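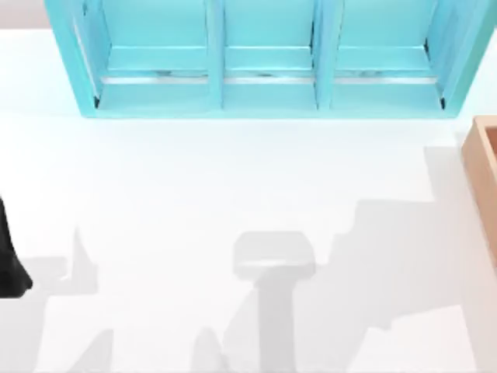

Saoirse Hennessy, Lending Library Coordinator

Newsletters > Spring > Nemutcombe Toy Library

April 20, 2022 – by Saoirse Hennessy

The toy library has moved across the yard into the old infants' cloakroom, and we are open again at the usual times. The move took longer than planned, mainly due to the floor, which had to come up at the radiator end and be relaid. Thank you for hanging on to your loans while we were shut. No fines will be charged on anything that was due back during the closure.

Some figures for the year, as members asked for them at the October meeting. We made 3,853 loans, to 206 member families. Of those families, 124 joined during the year. The most borrowed items were the wooden train sets, followed by the marble run and the two balance bikes. The large floor puzzles hardly went out at all, and we will be selling most of them off for a pound each at the summer fair. If your child has a favourite among them, tell us soon and we will keep it back.

The bigger change is to how things are stored. In the old room everything was in lidded crates stacked four high, and anything on the bottom row stayed there. The new room has low, open shelving at a height a three-year-old can reach. Toys are now grouped by what you do with them, so building sets are together, then pretend play, then puzzles and games, then anything with wheels. Baby toys have their own corner by the window, away from the small parts.

Please put things back in the same group if you take them down to look at. They don't have to go in exactly the same spot. Anything that has been in a mouth goes in the washing-up bowl on the side and we will deal with it at the end of the session.

Loans are still for three weeks, and you can renew once by phone or email unless another family has asked for the item. You can take four items at a time, up from three. A jigsaw counts as half an item, so two jigsaws and three toys is fine. Large outdoor toys are limited to one per family and need booking ahead, as before.

Missing pieces: please tell us when you bring something back short. We would much sooner know than find out when the next family gets it home. We keep a tin of spares and can often match a wheel or a peg. Shirley Penrose has been through every box over the winter, and 121 items now have a photo label on the lid showing what should be inside. The rest will be done by the summer. Shirley also mended the dolls' house stairs, which had been held up with tape for years.

Batteries are not supplied with loans any more. If a toy needs them, the label says which size. Please take them out before you return it – we lost a good keyboard last year to a leak.

We are short of a few things and would be glad of donations in clean, working order: chunky threading beads, farm animals, picture lotto, and any musical instruments that are not whistles. We can't take soft toys, car seats or anything with a missing safety label. Bring donations during a session and please don't leave them in the porch, where they get damp.

Families at the Nakdale end of the village can still use the drop box in the hall at Brennan Court for returns. It is emptied before each session. It won't take anything bigger than a shoebox, so please carry the balance bikes up to us.

Membership renewals are due now. The fee has not changed and forms are on the desk by the door.

Contact: ask at the desk during any session | © Nemutcombe Toy Library 2022 | Back to top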